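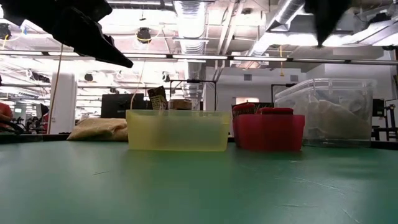 Ilham Younis: Dropped episodes are back on the bin-sorting task. The recorder on the Bouazza cell closed 93 episodes early out of 949. All of them end during the release phase, and the operator log shows no abort for any of them. I have stopped the export to training until we know why.

Status: open
Component: recorder / episode segmentation
Priority: high

Jörg Strobel, 09:40
Pulled the logs. Early-closed episodes all carry end reason "idle". The idle rule fires when joint speed and gripper speed both stay below threshold for 2000 ms. Operators pause above the target bin before opening the fingers, mostly with soft items. Looks like the pause alone is enough to trip it.

Ilham Younis, 10:05
The pause was there in June and we did not lose episodes then. What changed?

Jörg Strobel, 10:31
Flandex was updated on this cell. Checked the config diff. The old file had the idle rule off while the gripper reported a held object. The new file dropped that key, so it falls back to the default, idle rule always on.

Steps tried:
1. Restored the key by hand, restarted the recorder. No effect. Service reads a cached copy.
2. Cleared the cache, restarted again. Key now shows in the startup dump.
3. Ran 50 test episodes, fabric items only, with a deliberate long pause before release. No early close.

Othmane Chraibi, 13:15
Held-object flag comes from finger position. A thin item can read as an empty grip. Did the test set include any?

Jörg Strobel, 13:22
No. Will run some.

Jörg Strobel, 15:48
Confirmed for thin items. Flag flickers and the idle timer can still run out. Opened a separate ticket for the grip threshold. Until that is fixed, the idle rule is fully off on this cell and operators end each episode with the pedal.

Ilham Younis, 16:10
OK. The 93 short episodes are tagged "truncated" and left out of the training split. Please do not delete them, the approach and grasp segments are still usable. Export is running again.

Status: pending, waiting on grip threshold ticket
Assigned to: Othmane Chraibi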